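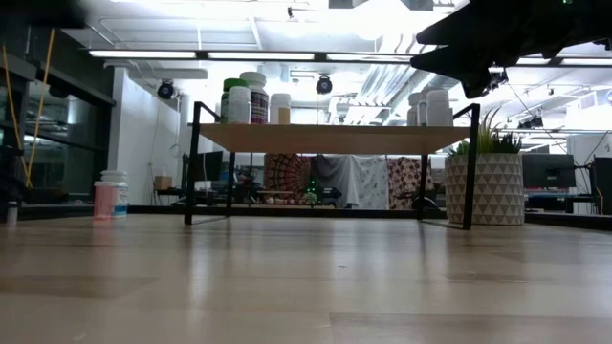

I have lived in four countries, and in each one I had to learn again how to buy medicine for a headache. The illness is the same everywhere, but the paper on the bottle is different. A small shelf with seven bottles and containers on it, nearly all of them white, one with a green cap, one with a purple and white pattern, is a common enough thing, and a healthy person with good eyes who grew up in the local language will not think twice before he puts out his hand. I think twice. My mother-in-law, who came to stay with us in Yilma when she was past seventy, thought three times and then asked a child. My opinion is that the label is the most neglected piece of public writing we have, and that we should be much more strict with the people who write it.

Home Opinion Letters Town Archive Subscribe Contact

Let me start with my own mistake, so that the reader does not think I am only scolding others. In my first winter in Pendia I had a bad cough. I went to the pharmacy and chose a syrup, and at home I read the label with a dictionary beside me. It said to take the syrup "as needed, not to exceed four doses." I understood every word. I did not understand the sentence. Four doses in a day? Four doses from this bottle, and then I must stop? I decided that it was four in total, took them in one day and a half, and after that I coughed for a week with a nearly full bottle in the cupboard. Nothing terrible happened to me. But the bottle had one task besides holding the syrup, and it did not do it.

When I tell this story, my friends who were born here usually laugh, and then they say that I should have read the folded paper in the box. I have read the folded paper since then. I counted the words in it, because I wanted to write this article with some numbers and not only with complaints. The paper had 3,580 words. The label on the bottle had 113. Of these 113 words, 51 were the name of the company, its address, and a description of how the company may be contacted. I do not say that the address should be removed. I ask only why it was printed larger than the dose.

The usual defense is that the law requires all this text. I believe it. I worked for nine years as a translator of instructions, mostly for washing machines and water heaters, and I know very well how such text grows. A customer somewhere does a foolish thing, a lawyer adds one sentence, and the sentence stays there until the end of the world. In one manual that I translated there were 184 warnings. I remember the number because we were paid by the warning, and not by the page, and it was a good month for me. I am quite sure that no buyer read all of them. I translated them and even I did not read them, in the sense of thinking about what they said. After the first thirty, my hands did the work alone.

So the law asks that everything must be said, and it does not ask that anything must be understood. These two are different duties. The second one is harder to check, and I suppose this is the reason it was left out.

There is also the question of color. Many makers of vitamins, creams and tablets like white. White looks clean, and I understand that it sells. But in a bathroom at night, without glasses, one white plastic bottle and another white plastic bottle are the same bottle. In our home in Yilma we solved it with rubber bands. One band meant morning, two bands meant evening, and no band meant "ask me first." My mother-in-law accepted this system at once and without a dictionary. She never accepted the labels. I have often thought that if a family can invent a good system in one evening with things from the kitchen drawer, then a company with a whole department for packages could do a little better than a pretty pattern.

Some readers will answer that now there is the telephone. You point it at the label and it translates. Yes, I use it, and I am thankful for it. But on a round bottle the line goes around the side, and the telephone sees half of it, and half of an instruction is sometimes worse than none. "Do not take with" is what I once received on my screen. With what? I turned the bottle, and then the telephone lost the first half. Also, a person who feels sick, or who has a crying baby on one arm, is not in a good position to hold a telephone and a bottle and keep both of them steady.

What do I want, then? My wishes are modest. I want the dose to be the biggest thing on the label after the name. I want it written as a number and a time: one tablet, morning, one tablet, evening. I want full sentences in the place where full sentences help, and I want short words. "Swallow" is a good word, and "ingest" is a word for people who write reports. "Do not take more than four in one day" is ten words long, and it would have saved me a week of coughing. If there must be an address, let it be small and on the back.

I would also like the labels to be tested on people like me before they are printed. I do not mean professors of language. Take the woman who cleans the offices in the evening and speaks her third language at work, take a man of eighty, take a boy of twelve who must read for his grandmother. Give them the bottle and ask them how much and how often. If they answer wrong, the label is wrong. In Urkov, where I lived before Pendia, the bus company did this with its timetable. They stood at the station with a printed draft and asked the passengers when the next bus would leave. Many of us gave the wrong answer, and the company went away and made a new draft. It took them until September, and we grumbled about the delay, but the timetable that came was so clear that I still keep a copy. I have not seen a better one anywhere.

It may seem that I ask for this only for foreigners. I used to think so too. Then my neighbor, an educated man who was born two streets from here and who corrects my prepositions with great patience, came to my door with a bottle of eye drops and asked whether "every four to six hours" meant that he must wake up at night. He had asked his wife already and they did not agree. We stood in the corridor for some minutes, the three of us, and in the end we called the pharmacy, which was closed.

I now live in Mindomis, and the pharmacist here writes on the box with a thick black pen before she gives it to you. She writes the number, then a small sun or a small moon. Her drawings are not beautiful, and the moon looks more like a banana. My box from last week has one sun and one banana on it, and I took the tablets correctly from the first day.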